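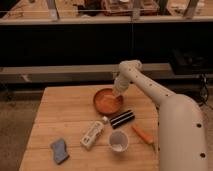
大学のロボットサークルに在籍して三年目になるが、この冬ほど「できました」という言葉を疑った時期はない。疑われる側にいるのが自分たちなので、なおさら始末が悪い。

うちのサークルは Murnow という。名前の由来を知っている人はもう卒業していて、部室のドアに貼ってあるロゴも誰が描いたのかわからない。今年度の課題は机の上の片付けで、春にある Khamphan という学生大会の「卓上部門」に出すことになっている。テーブルに散らばった日用品やおもちゃを、アームでつまんで器に入れる。それだけと言えばそれだけの課題である。

新歓の説明会では、この課題を「家庭に入るロボットの第一歩」と紹介していた。スライドを作ったのは私ではないが、読み上げたのは私だ。家庭に入るかどうかは知らない。うちの実家にこれを置いたら、母は三十秒で全部自分で片付けて、邪魔だからどけてと言うと思う。

とはいえ、やっていること自体は嫌いではない。嫌いだったら試験前に部室に来ない。

以下、2022年1月時点での記録と愚痴。大会のチームメイトも読むと思うが、だいたい口頭で言ったことばかりなので今さら怒られないだろう。

物の選び方について

大会の規則には、使う物の細かい指定がない。「家庭にあるような小物を複数」「形と硬さが偏らないこと」と書いてあるだけで、あとは各チームに任されている。これがまず怪しい。任されたら、みんな掴みやすい物を選ぶに決まっている。

うちも最初はそうだった。秋の候補は積み木とスポンジばかりで、四角くて柔らかくて、どこから掴んでも大体なんとかなる物しか並んでいなかった。あれで成功率を出して喜んでいた時期がある。今見ると恥ずかしいグラフが共有フォルダに残っている。

そこで冬からは顔ぶれを変えた。青いスポンジは残して、おもちゃのにんじん、白い小さなボトル、白い小さなカップ、それに白い縞の入った黒い円筒形のものを足した。行き先になるのは丸くて浅い器で、縁が少し立っている。100円ショップを回って候補を買い足した日もあるのだが、帰ってから並べてみると半分は既に部室にあった。部費の使い方として褒められたものではない。

にんじんは人気がある。見学に来た高校生も、オープンキャンパスの保護者も、にんじんが持ち上がると声を出す。スポンジが持ち上がっても誰も何も言わない。技術的な難しさとは関係がなく、にんじんだから盛り上がる。私はこの現象をずっと疑わしく思っていて、デモの評価アンケートからにんじんの回を抜いて集計し直したいと提案したが、通らなかった。

形として面倒なのは先が細くなっている物と、横に倒れた丸い物だ。前者は掴む位置で傾きが変わるし、後者は指が少しずれて触れるだけで逃げる。カップは立っていれば楽で、倒れると急に別の課題になる。ボトルは寝かせるか立てるかでチーム内の意見が割れた。立てておけば見栄えがいいという意見と、片付けの課題なんだから倒れているのが普通だろうという意見。私は後者だった。片付いている物を片付けてどうする。

2,585回という数字

うちのやり方は、人がアームを操作した記録を貯めて、それを学習に使うというものだ。秋から貯めた記録が、年末の締めで2,585回分になった。

この数字が独り歩きしている。サークルの紹介ページにも載ったし、学科の広報にも載ったし、後輩は自己紹介のときに言う。言いたくなる気持ちはわかる。桁が大きいと何か達成したように聞こえる。

しかし中身を見てほしい。私は見た。正月休みに暇だったので、再生ソフトの Flelen で片端から流した。

まず、同じ人が同じ時間帯に録ったものが固まっている。授業が終わって部室に来て、暖房が効くまでの間に続けて録る。当然、物の置き方も似てくる。人間は「適当に置いて」と言われても適当に置けない。私が置くとスポンジはだいたい左の端に来る。他の物から離しておきたいという癖があるらしく、自分の担当回を並べて再生したら見事に左ばかりだった。これを学習させて「どこにあっても掴めます」と言うのは、かなり図々しい。

次に、失敗した回の扱いが途中で変わっている。秋のうちは落としたら録り直していた。冬に入ってからは、落として拾い直すところまで残す方針になった。どちらが正しいという話をしたいわけではない。混ざったまま一つの数字として足してあるのが気に入らない。

さらに、明らかに何も起きていない記録がある。アームが器の上で止まったまま、しばらくして終わる。おそらく操作していた人が誰かに話しかけられて返事をしていたのだと思う。声は入っていないので確かめようがない。こういう回を見つけては印をつけ、全部でだいたい200回分ほど外してはどうかと提案した。返ってきた反応は「減らすと紹介ページの数字と合わなくなる」だった。

合わなくなればいいと思う。

器の中に手先が入っているからといって

部室に見学者が来ると、たいていアームの手先が器のところまで下りている瞬間を写真に撮って帰る。一番それらしいからだ。ロボットが何かを入れたように見える。

だが、あの一枚からは何もわからない。置きに行ったのか、取りに行ったのか、位置合わせの確認で触れているだけなのか。掴んだつもりで何も掴まないまま器まで来て、律儀に開いて帰っていくことだってある。うちのアームはこれをよくやる。空っぽのまま運ぶ動きが一番なめらかなのが腹立たしい。

だから私は、サークルの活動報告に載せる写真の下に「成功」と書くのをやめてほしいと頼んでいる。書きたいなら前後の記録と試行番号を一緒に載せるべきだ。活動報告を誰がそこまで読むのかと言われたら、私が読む。

動画にしても同じで、切り方でどうにでもなる。去年の先輩たちの紹介動画は本当によくできていて、私もあれを見て入部した口だが、入ってから元の素材を見せてもらったら、掴む場面と置く場面は別の日の撮影だった。嘘はついていない、続きだとはどこにも書いていない、というのが当時の説明だった。そういう理屈をこねる人間が集まる場所なんだなと、そのとき理解した。居心地は良かった。

台の高さと、床の話

細かいことも書いておく。

作業に使っているのは明るい色の木のテーブルで、角が丸い。板の継ぎ目がある。この継ぎ目が地味に効いていると私は睨んでいる。カメラの画像で物の輪郭を拾うとき、継ぎ目の線と物の縁が並ぶと位置の推定が妙な方向に引っ張られることがある、ような気がする。気がするだけで、検証はまだだ。無地の布を敷いて比べようと言ったら、本番の会場のテーブルが無地とは限らないと返された。もっともな話なので引き下がった。でも比較はしたほうがいい。

床はカーペットだ。これは落とした物が転がりにくくて助かる一方、テーブルの脚がじわじわ沈むのではないかという説がサークル内にある。誰も測っていない。位置がずれるたびにカーペットのせいにされていて、少し気の毒になってきた。私の見立てでは、ずれの原因の大半は人間が腰でテーブルを押していることだ。記録を再生していると、回と回のあいだで手前の角の位置がわずかに変わっている。私も押した覚えがある。

解決策として、テーブルの脚の位置に養生テープを貼った。貼った翌週、掃除の際にはがされていた。また貼った。今度は「はがさないで」と書いた。これで春まで持つかどうか、私はあまり信用していない。

照明も同じくらい気になっている。昼に録った記録と夜に録った記録では色味が違うし、にんじんと器はどちらも橙色っぽいので、明るさ次第で近い色に転ぶ。器を別の色にしようという案は何度か出て、そのたびに「いや、色が近いほうが難しくて面白い」という声に負けている。難しくて面白いのは結構だが、難しくした分だけ成功率が下がることを、発表のときに誰が説明するのか。

よその合同練習に行った話

先月、Sarnwood という市民工房で合同練習会があり、うちも機材の一部を持って参加した。部屋を貸してくれて、お茶も出た。良い催しだったと思う。以下は文句である。

各チームが順番に発表するのだが、成功率の出し方がばらばらだった。連続で試した結果を言うチームもあれば、調子の良かった日の結果を言うチームもある。あるチームは「成功率100パーセント」と言い切った。会場が沸いた。質問の時間に試行の回数を聞いたら、答えは「今日やった分は全部」だった。今日やった分が何回なのかは、最後まで出てこなかった。

意地の悪い質問だった自覚はある。帰りの電車で後輩に、あの聞き方は怖いですと言われた。怖くてもいいから数を出してほしかった。数を出さずに割合だけ言うのは、メニューに値段を書かずに割引率だけ書くようなもので、得かどうか判断のしようがない。

そのくせ、うちの発表もひどかった。持ち込んだのは普段のテーブルと違う台で、高さも違い、案の定ほとんど掴めなかった。そこまではいい。問題はその後で、発表者（私だ）が「普段の環境ではもっと動きます」と言ってしまった。これを言うチームを私は一番信用していないのに、口から出た。家で飼っている犬が本当はお手ができるんですと言い張る人の顔を、たぶんしていた。

それで帰ってから決めたことがある。大会前の評価は、同じ手順で100回やる。置き方はくじで決める。途中でやめない。落としたら失敗、器の縁に引っかかったら失敗、空で運んだら失敗。調子が悪い日でも日を改めない。審判は操作と学習に関わっていない部員がやる。

反対もあった。時間がかかる、部室が占有される、悪い数字が出たら士気が下がる。最後のについては、悪い数字が出て下がる士気なら下がったほうが早いと思っているのだが、言い方を考えろと言われたので、会議では「まず現状を把握しましょう」と言い換えた。中身は同じである。

それで、うまくいくのか

わからない。

大会の申込は済ませてあるし、発表資料の締切は3月なので、時間がないわけでもない。後輩の一人が書いた、掴んだかどうかを指の開き具合で判定する処理は、見た限り筋がいい。空のまま運ぶ癖が減るかもしれない。減るかもしれない、以上のことはまだ言えない。本人は減りましたと言っているが、どれだけ試したのかを聞いたら目をそらした。

黒い円筒のやつは、相変わらず苦手だ。縞が入っているから向きがわかりやすいはずだと最初は期待していた。向きがわかることと掴めることは別で、斜めに置かれると手先をひねる動きが足りないのか、端のほうを挟みに行って滑らせる。くじで斜めばかり出たら、うちの数字は相当悪くなるだろう。そのときはそのまま載せる。載せると会議で言ってしまったので、もう取り消せない。

スポンジについては何も心配していない。心配していない物ほど本番で落とすという説もあるが、これも誰も数えていないので、今のところただの言い伝えだ。

次にやるのは、くじ作り。テーブルをマス目に分けて、物ごとに位置と向きを書いた紙を箱に入れる。乱数でいいじゃないかと言われたけれど、乱数だと「今のなし」と言って引き直す人が出る。紙でも出るとは思う。引いた紙はその場で台紙に貼ることにして、糊は買った。

箱はまだない。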